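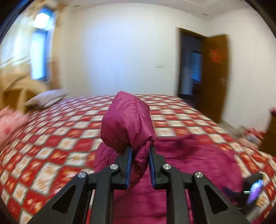

Magenta puffer, held up by the hood over the checkered bedspread.

Oct 31, 2021

Re-proofing tests, continued. Third go at the wash-in stuff versus the spray-on stuff, and the kitchen scale still reads in whatever unit it feels like. Set it to grams and taped over the button.

Swatches are all cut from the same roll of shell nylon, the last of what Kauppinen sent in May. Washed everything once in plain soap first. Skipped that step last time and got a beautiful set of numbers describing leftover fabric softener.

Wash-in (Zuvoto): 60 ml to a bucket, ten minutes of stirring with the paint stick, line dried. Beads nicely at the center of the swatch, soaks through at the stitching. Same as last time. I had hoped for a different answer and didn't get one.

Spray-on (Jotov): two coats, wiped down in between. Stitching held up much better. The smell did too. Door open for the rest of the afternoon, heater on, gas bill to follow.

Shower rig: 400 ml poured through the colander from shelf height. Untreated swatch passed 67 ml into the tray, which agrees with the earlier run closely enough that I'm suspicious. Want to repeat it with a colander that isn't missing a foot.

Dryer heat: the Wivell leaflet says low heat "revives" an old finish. Tried it on two of the tired swatches. One revived. The other shrank and is now a coaster.

Tally on the old counter for rub cycles stands at 1368, almost all of them from the dull week with the denim patch. Do not reset it, the denim isn't finished.

To do: seam tape, more blotting paper, label the buckets. Both currently say CLEAN in my handwriting and one of them is lying. Also find out if down clumps worse after wash-in. I say yes, based on one pillow.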